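Drying Laundry Indoors Without Raising Room Humidity

Last updated 2022-02-26 by Aitana Calvo

A load of washing leaves the machine holding a fair amount of water. When the load is dried indoors, all of that water ends up in the air of the room, and from there it either leaves the building or settles on the coldest surface it can find. This page covers how to choose the room, set up the hanging space, and check that the moisture is going outside.

What you need

A hygrometer, any inexpensive digital model
A fan with a low setting
A kitchen or luggage scale
A rack or bar, plus a clip hanger for small items
A notepad

Step 1. Measure the load

Weigh the dry clothes before washing, then weigh them again straight out of the machine. The difference is the water you have to remove. My test load gained 1830 grams on the standard spin. Running a second spin cycle took out another 138 grams before anything was hung, and the second spin is now part of my routine for towels and jeans. Skip it for knitwear and for anything with a "do not spin" label.

Step 2. Choose the room

Pick a room with a door that closes and a window or exhaust fan that vents outside. A bathroom with a working exhaust fan is usually the best choice. A range hood that recirculates through a filter does not count as ventilation. Avoid bedrooms, and avoid any room with an uninsulated outside wall behind furniture.

Keep the door closed for the whole drying period. If it stays open, the moisture spreads to cooler rooms and the readings in Step 5 will mean very little.

Step 3. Set the spacing

Air has to pass on both sides of the fabric. Leave a hand's width between large items and at least two fingers between small ones. Shirts go on hangers with the top button closed. Pants hang from the hem, pockets turned out. Fold towels over the bar unevenly so that the two halves do not lie flat against each other.

Small items waste rack space if each one is draped over its own rung. Hang them from clips under a single rail, which uses the vertical space below the bar and leaves the rungs free for heavier pieces. Clip socks by the cuff, keep pairs next to each other, and spread the weight evenly on either side of the hook so the rail stays level.

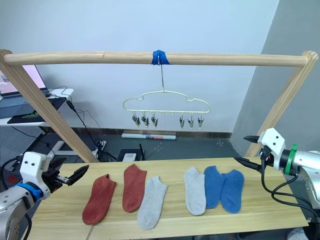
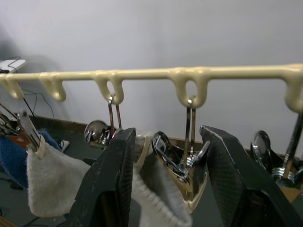

Metal clips on a hanger rail.

If the hook slides along a smooth bar, fix it in position with tape or a rubber band. Check the load limit of any plastic hanger before using it for more than socks and underwear. Wet denim will bend most of them.

Step 4. Position the fan

Place the fan on the floor, aimed across the load and toward the window or exhaust. Use the low setting. Higher speeds shortened the drying time very little in my tests and made light items swing and bunch together.

Do not aim the fan at an outside wall. Do not place a heater under the rack. If the room has a radiator, leave it at its normal setting and keep fabric off it, since a covered radiator heats the room poorly and dries only the side that touches it.

Step 5. Monitor the humidity

Put the hygrometer at shoulder height, away from both the fan and the clothes. Write down a reading before hanging the load, then one every half hour.

With the window shut and no fan, the reading in my test room peaked at 87 percent, and there was condensation along the bottom of the glass. With the window open a hand's width and the fan running, the same load never brought it above the low sixties.

If the reading stays above 65 percent for more than an hour, open the window further or remove part of the load. If it is raining and mild outside, opening the window may make little difference. Use a dehumidifier in that case, with the window closed.

Step 6. Turn and remove

Turn heavy items once, at the halfway point. Waistbands, cuffs, and pocket linings dry last. Thin socks and synthetic shirts are normally ready first and should be taken down as soon as they are, which opens up space for the rest. The full test load took 13 hours with the fan, the last item being a hooded sweatshirt.

Check for dryness at the thickest seam. Fabric in a cool room feels damp when it is only cold, so bring a doubtful item into a warmer room for a few minutes and check again.

Troubleshooting

Musty smell after drying: the load took too long. Reduce its size, add a second spin, and clean the washer's door seal and filter.

Stiff towels: shake them hard before hanging and again when nearly dry. Use less detergent.

Clip marks on socks: move the clip to the ribbed part of the cuff.

Reading does not drop overnight: look for another source of moisture in the room, such as a wet bath mat or a leaking trap under the sink.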